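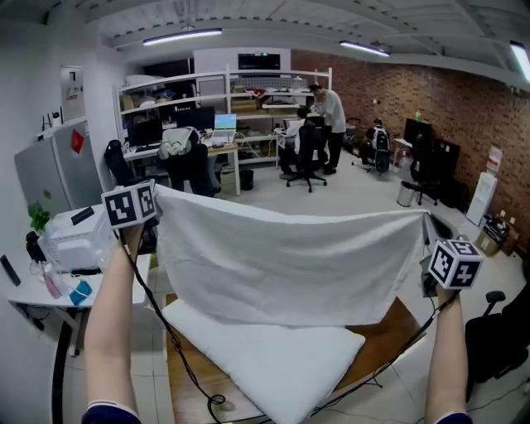

How to Get the Stiffness and Musty Smell Out of Bath Towels

Posted Jul 14, 2020

Towels go stiff for two reasons: detergent that never rinsed out, and minerals from hard water. The musty smell comes from the same buildup holding moisture in the loops. Both can be fixed at home with things you probably have under the sink. Plan on an afternoon, most of it waiting.

What you need

White vinegar, plain, 5% acidity
Baking soda
Your usual detergent
A washer with a hot setting

Do not use vinegar and chlorine bleach in the same load or one right after the other. The two make a dangerous gas.

Step 1. Check the label

Cotton and cotton blends can take hot water. Bamboo and microfiber usually can't, so wash those warm and skip the hot dryer. If the towels are dark or new, run them separately the first time.

Step 2. Wash with vinegar only

Load the drum no more than two-thirds full. Six bath towels is plenty for a standard top loader. Add one cup of vinegar to the drum and no detergent. Run the longest hot cycle you have. Some washer makers advise against vinegar on rubber seals, so look in your manual before making this a habit. Once every couple of months has been fine on my old Bergmann.

If you see suds during this wash, that's old detergent coming out. Run it again until the water stays clear.

Step 3. Wash with baking soda

Leave the towels in the machine. Sprinkle in half a cup of baking soda and run a second hot cycle. Don't put it in with the vinegar — they cancel each other out and you end up with salty water.

Step 4. Shake and dry

Take each towel by two corners and snap it hard a few times before it goes in the dryer or on the line. This lifts the loops. In the dryer, use medium heat and stop at 40 minutes to check. Thick towels may need another 10. Take them out when the hems are dry, since the hems are always last.

On a line, pick a day with some wind. A towel dried in still air will feel rough no matter how you washed it. Ten minutes in the dryer on no heat afterward helps.

Step 5. Fold only when fully dry

A damp hem in a closed closet will bring the smell back within days. Leave a little space on the shelf. I keep ours in an open Lillden rack and they stay fresher than they did behind a door.

Keeping them soft

Use half the detergent you think you need. Skip fabric softener, which coats the cotton and makes it absorb less. Hang towels spread out after a shower, not bunched on a hook. I moved to Erthorpe in April and the water there is very hard, so I now do the vinegar wash monthly.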